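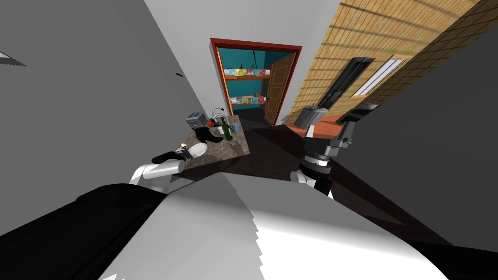
The kitchen scene in the simulator, from the head camera. The left gripper is near the edge of the counter.

Tuning the arm approach in a simulated kitchen before you try it at home

By Bogdan Buzatu, July

In the first part I wrote how I built the two-arm robot in our shared workshop. Now I want to explain how I prepare the reaching motion in simulation, so the real arms do not hit the table on the first day. I assume your robot model already loads and the joints move in the right direction.

Which scene to use

I use a house scene with a kitchen counter, and behind it an open door to a small room with bunk beds. You do not need the bunk room for this work, but I keep it loaded. If the program runs well with all of this, it will also run well with a simple table.

On the counter there is a toaster, a faucet, a green bottle, two cups and a small red object. For the first tests choose the bottle. It is tall and it has a slender neck, so you see very quickly when the gripper comes at a wrong angle. The cups are lower and I leave them for later.

Step 1. Set the start pose

Put the left arm forward, with the fingers pointing to the near edge of the counter. Keep the right arm bent at the side. Save this pose in the file with the name "ready". All tests must begin from it, otherwise you cannot compare them.

Look at the view from the head camera. The robot's torso covers almost all the bottom of the picture. I tried to hide it in the simulator, and this was a mistake: on the real robot the torso was still there, and the detector found "objects" on my own robot. Leave the torso visible and mask that part in the detector instead.

Step 2. Add a waypoint above the counter

Do not go in a straight line from "ready" to the bottle. Add one waypoint 200 mm above the counter top, and a second one 50 mm in front of the bottle. Between them the wrist should not rotate. I make these points in Pluline, the small planner that Cadi Penry wrote for our workshop, but any planner which accepts a list of poses is good.

Step 3. Limit the speed

Set the maximum speed of the gripper to 600 mm per second for the free part of the path and to 20 mm per second for the last part. The second value looks very slow on the screen. Please keep it. My first real test was at 200 and I broke one finger mount.

Step 4. Run and read the log

Run the motion many times and each time move the bottle a little. After each run, check the log for the lines with "contact". A contact between finger and bottle is what we want. A contact between wrist and counter means that the first waypoint is too low or the base stands too close.

If the motion stops in the middle without a contact, check the elbow limit. In my case the limit in the model was different from the limit in the motor controller, and I lost one evening with this.

Step 5. Move to the real arms

Copy the poses, measure again the height of your real table, and correct only the height. Keep one hand on the stop button. In the next part I will write about closing the gripper.

Comments

Cadi Penry: Small correction, Pluline reads meters by default, so write 0.05 and not 50, or set the units line at the top.

Bogdan Buzatu: Thank you Cadi, I have the units line in my file and forgot to mention it.

lowshelf: Does the mask for the torso have to change when the head tilts?

Bogdan Buzatu: Yes. I keep the head fixed for now, so I have only one mask.

Recent posts
Building the two-arm robot, part 1: the frame
Finger mounts printed again, now thicker
Cable routing through the shoulder
A stop button that you can reach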